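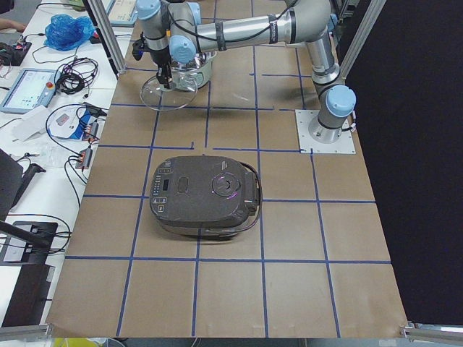

Rice Cooker Tips: Better Rice, Less Mess, and a Few Suppers You Didn't See Coming

I love my rice cooker more than any other thing I plug in, and I will tell anyone who stands still long enough! I've had one going on a kitchen counter since college, and I've picked up a pile of tricks along the way, some from the manual, some from readers, and plenty from ruining dinner.

Rinse, then rinse again

Put the rice in a bowl, cover it with cold water, swish it with your fingers and pour off the cloudy stuff. Three or four rounds does it for white rice. The water never gets perfectly clear, so don't stand there all night. Brown rice only needs one quick rinse. I save the first bowl of cloudy water for my houseplants and they seem happy enough.

Rinse in a separate bowl if your inner pot is nonstick. Zulmira Arruda wrote in to say she gets years more out of her pots that way, and I switched the same week.

The water question

Use the cup that came with the cooker. It's smaller than a regular measuring cup (usually 180 ml, where a US cup is closer to 240), and that mismatch is behind half the soggy rice letters I get. Lost it? Pick any small cup and use it for both the rice and the water, then go by proportion:

Long grain white: 1 rice to 1 1/4 water
Jasmine: 1 to 1, plus a splash
Short grain: 1 to 1 1/8
Brown: 1 to 2, and soak it for half an hour first if you can

Your cooker may run thirsty or stingy. Write your own numbers on a strip of masking tape inside the cupboard door. Mine has been corrected so many times it looks like a crossword.

Dry the bottom of the pot

Before the pot goes in, wipe the outside with a towel. Drops of water between the pot and the heating plate hiss, spit and leave brown marks. While you're there, check for a stray grain of rice on the plate. One grain is enough to tilt the pot and cook one side faster than the other.

Let it sit!

When the cooker clicks over to warm, leave the lid shut for ten minutes. Then fluff from the bottom with a wet paddle, cutting and folding so you don't mash it. This is the best tip on the whole page and it costs nothing.

Foaming and boil-over

Starchy foam coming up through the vent usually means too much rice or not enough rinsing. Stay under the max line, and go well under it for porridge. A half teaspoon of oil in the water calms things down nicely.

Give it headroom

Steam goes straight up, and under a low cabinet it will peel the finish off the wood. Pull the cooker forward to the front part of the counter while it runs, keep the cord back where little hands can't grab it, and slide it home again once it's cool.

Cleaning

Unplug and let everything cool first. If your steam vent has a cap that pops off, wash it every time you cook, along with the inner lid. Old starch in there gets sour fast (if your rice smells odd, look there before you blame the rice). For stuck rice, fill the pot with warm water and walk away for an hour. No steel wool, ever. Wipe the outside and the buttons with a damp cloth, well wrung out.

For smells that hang on, run a cycle with two cups of water and half a lemon, sliced. The kitchen smells wonderful too.

More than rice

Steel-cut oats come out creamy on the porridge setting with four parts water. Lentils and rice together, with an onion you've browned in a pan first, make a Monday night supper I could eat forever. Enikő Bíró makes a barley and mushroom pot with dill and a big spoonful of sour cream at the end, and I've now cooked it five times since September. Go make it!

Leftovers

Spread extra rice on a tray so it cools quickly, and get it in the fridge within the hour. It keeps for three or four days. For freezing, pack it in flat bags, press out the air and stack them. To reheat, sprinkle on a spoonful of water, cover, and microwave until it's steaming all the way through. Cold day-old rice is also the best start for fried rice, so I always cook an extra cup on purpose.

Contact Prekby Kitchen Notes | © Prekby. All rights reserved. | Back to top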